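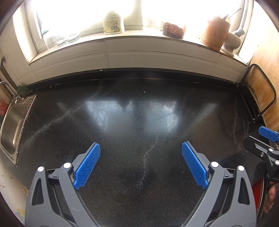
Why does a kitchen counter shine?

A kitchen counter is a work surface. Many are dark, hard and smooth, and they reflect light. This page explains how the reflection happens and what it can tell you when you are cleaning.

Light travels in straight lines. When it meets a surface, some is absorbed and some bounces off. A dark surface absorbs most of the light that reaches it, so it looks black or grey. The part that bounces off a smooth top layer leaves at the same angle at which it arrived. If your eye is in its path, you see a bright patch.

A rough surface behaves differently. Its tiny bumps send light in many directions, and the patch spreads out until it is hard to see. This is called diffuse reflection. The smooth kind is called specular reflection.
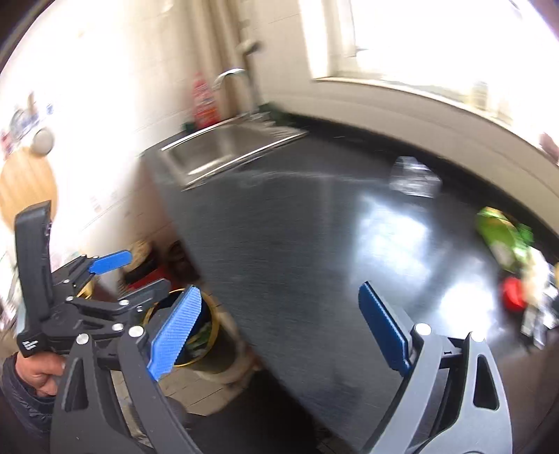 Reading time: 2 min | Level: Junior

Daylight makes a white streak on a glossy dark counter. Metal does something similar. A stainless steel sink with a brushed finish has very fine lines in it, and these blur the reflection. A curved tap bends it into thin bright lines. Clear plastic, such as a crumpled bag, shows small white highlights where its folds catch the light.

Try it at home

Dace Kivi and Indrek Paju tested this in a kitchen in Seduvdale in July. You will need a clean, dry counter beside a window, a sheet of white paper and a soft cloth.

1. Stand 100 cm from the counter and find the brightest patch.
2. Bend your knees until your eyes are 10 cm lower. Watch the patch – it will shift.
3. Lay the paper over the patch. The paper looks evenly white.
4. Remove the paper. Press one clean fingertip on the counter and look at the mark from a low angle.

The fingertip leaves a thin film of oil, which scatters light. Wipe it with the cloth and look again from the same place. Cleaners use this method to find smears that cannot be seen from directly overhead.

Word to know: specular (SPEK-yuh-ler), meaning mirror-like.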